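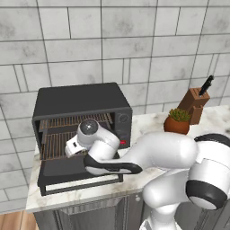

Kikine is a method for teaching a simulated arm to reach into narrow openings without hitting the thing it is reaching into. We trained and tested it on kitchen appliances, mostly toaster ovens, because a toaster oven is a small metal cave full of edges and every one of them is a collision body. With the door folded down, the arm has to cross the whole length of it before it gets to the racks, and in the pose we care about the wrist sits just inside the opening with the gripper stretched out over the lower rack. The dial and the red light are on the right side of the front, and most early policies found them with the forearm.

This repository holds the training code, the evaluation scripts, the episode files and one policy checkpoint. The method came out of a disagreement between Ramiro Montoya, who wanted a better planner, and Visitación Mateos, who wanted fewer planners. You are reading the README of the second option.

What it does

The policy gets joint angles, gripper state and one rendered view. It outputs small end-effector moves. During training, a second network called Tallex looks at each proposed move and predicts how much clearance the whole arm will have left, elbow included. Moves with poor predicted clearance are shrunk before they run. Tallex is thrown away at test time, and the policy is expected to have picked up its manners by then.

Earlier versions kept Tallex in the loop at test time too. Those arms were extremely safe. They stopped in front of the oven and stayed there until the episode timed out, which our first metric scored as zero collisions and a very good day. We changed the metric in February.

Results

An episode counts as a success if the gripper reaches the target point over the rack, holds for 2 seconds, and comes back out with no contact on the body, door or racks.

Kikine, door fully open: 92 percent
Same policy trained without Tallex: 30 percent
Episodes per evaluation: 90

The same 90 starting poses are used for both rows. Please don't average our numbers with anybody else's. The contact threshold is in eval/contact.yaml and it is stricter than it needs to be, for reasons that made sense at the time.

What's in the data

Each episode folder has states, actions, a contact log and rendered frames. Failed episodes are kept. They sit in a folder called quintana, after the lab machine that produced most of them, and they are more useful for training a clearance model than the good ones.

Counter props are there for looks. They have collision shapes, so an arm with enough ambition can still hit the succulent. The contact log has a separate column for this. It is not empty.

Known problems

The door is a rigid body on a fixed hinge. It never sags, bounces or closes on anything.
The racks do not slide. If yours do, good luck.
Nothing is ever hot.
We have not run this on a real arm. Ramiro has offered his own toaster oven and then withdrawn it.

Running it

Install the requirements, point BRALLURA_ROOT at the folder with the scene assets (Brallura is our scene loader, and it will not guess), then run eval/run.py with the checkpoint path. If the arm appears upside down, your asset version is old. If it appears inside the wall, open an issue and attach the config, and also the picture, which we collect.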